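Paint color talk - my notes, Cimovwood library, back meeting room

Start 7 pm sharp, they lock up at 9. Water. Clicker is in the side pocket.

Title slide, leave it up while people sit. Say hi, say who I am, say where the restrooms are (past the large print books, left).

Opening: show of hands, who has painted a room and hated it by the weekend. Wait. Let them laugh. My hand goes up too. The yellow dining room story, keep it SHORT, last time it ate half the intro. Just the line about eating toast inside a lemon, move on.

Slide 2. Why chips lie
- chip is tiny, wall is not. color gets stronger when there's more of it
- store lights are cool and flat, your lamps are warm
- white card around the chip makes everything look darker than it will at home
- walls bounce on each other, corners go deeper. Corner is where you find out

Do the chip trick. Hold up the beige next to the green card, then next to the pink card. Ask which beige is darker. Same chip! Walk it down the middle aisle so the back rows can see.

Slide 3. Undertones
Everybody's word for what they can't put a finger on. Gray that goes purple at night. Gray that goes baby blue. White that goes pink by the brick fireplace. How to find it: put the chip on plain printer paper, then next to two or three others that are supposed to be the same color. The odd one shows itself.
Don't get into the color wheel here. Lost them in September with the color wheel.

Slide 4. The floor is a color
Big one, slow down. People choose walls as if the floor was invisible. Orange floor pushes everything near it toward blue. Your nice neutral gray goes lavender and you blame the paint store. Flirau house story: client repainted the hall twice, problem was the oak the whole time. We changed to a gray with some brown in it and she stopped calling me.
Rug samples: same thing. Tabletops, same thing.

If somebody asks about refinishing floors - not my area, say so, I have a handout from the Dritonau floor place.

Slide 5. Samples, how to
1. buy the small pot, not the stick-on if you can help it
2. two coats on a big piece of poster board, leave a white border
3. move it around the room, morning, noon, lamps on
4. stand it up. Flat on the table the light hits it wrong
5. live with it for a while, don't decide the first night

Budget joke here: the sample pots add up, I have 40 in my garage. Pause. My husband thinks it's fewer.

Slide 6. Light direction
North rooms - cool, steady, grays go cold. South - forgiving. East is lovely at breakfast and dull by supper. West is the reverse and goes really orange late in the day, careful with peach, careful with anything called sand.
Bulbs: check the number on the box, lower is warmer. Same bulb type in the whole room pleeease.

Slide 7. Orange floor, purplish gray top

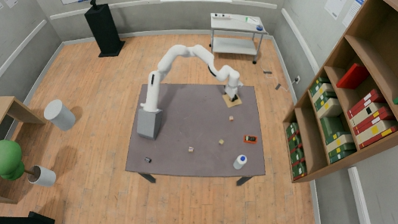 Color consultant and workshop teacher, Negussie Paint & Paper

Ask: is that top gray or purple? Let them argue a minute. Then: cover the floor with your hand, look again. Some will say it went grayer. Good, that's the whole lesson from slide 4. The tan-yellow square is useful too, ask which one it sits with better, the top or the planks. Most groups say planks. Either anwser is fine, get them saying why.

Then straight on, don't hang around, the trim part always runs long.

Slide 8. Trim
- bright white next to a creamy wall makes the wall look dirty
- same color, shinier finish, easiest thing in the world, hardly anyone tries it
- dark trim: yes, but do the doors too or it looks like you ran out
Old house people will ask about picture rails. Take the wall color up to the rail, ceiling color above. Done.

Slide 9. Finish
Flat hides bumps, shows fingerprints. Eggshell for most rooms. Semi gloss for trim, kitchens. Shiny ceiling = no.

Wrap up: one floor, one light, one big sample board. Handouts by the door, sign the sheet if you want the September class. Questions til 8:45 then stack chairs. Get the pink card back, someone walked off with it last time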